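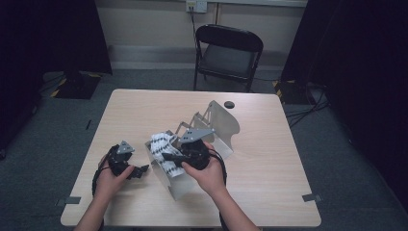 Minutes of the Bodcombe Textile Reuse Group, written up by me because it was my turn. We met in the upstairs room and started late, as the front door was still locked. First up was the zigzag cloth, the white one with the black pattern, which we've now decided to use for the kids' library bags. I'd worried it would look too busy, but bunched up in the white metal fixture on the table it looked quite smart! Moved that we keep it. Carried, with one grumble about ironing.

Furniture. The light wood-grain table is staying up here. I like the rounded corners (my hips have met the other sort). Tsung-han Tsao would like the grey tape left on the near edge for now, so please don't pick at it. Folding chairs to go back against the wall after each session – padded ones at the front of the stack, please, they're the first to be fought over.

Library bags. Skundton Primary has asked for 100 and we said yes, bravely. We have 24 finished. Long argument about handles: Tsung-han wants one wide strap, I want two narrow ones, and we went with two narrow ones after trying both on a bag full of dictionaries. Seams to be sewn twice at the bottom corners. The October batch split there and I don't want those phone calls again.

Money. There's $451 in the account, less whatever we owe Tedesco for thread. The invoice hasn't turned up. I'll ring them.

Storage. The cupboard is almost full and the felt has to go somewhere else. Clura have offered us a shelf in their back office, accepted with thanks. Labels on everything this time, including mine.

Other business. Could whoever has the good pinking shears bring them back, no questions asked. The kettle was discussed at length and left as is.

Next meeting same room, same time, and it's my turn for the slice.

Last updated 9 December 2020

7 shares · 3 comments

Marg: Two narrow handles, yes!! The wide one dug into my neck.

Dev P: I've got the shears, sorry. They were in with my tent.

Lorna: Is the slice going to be the lemon one?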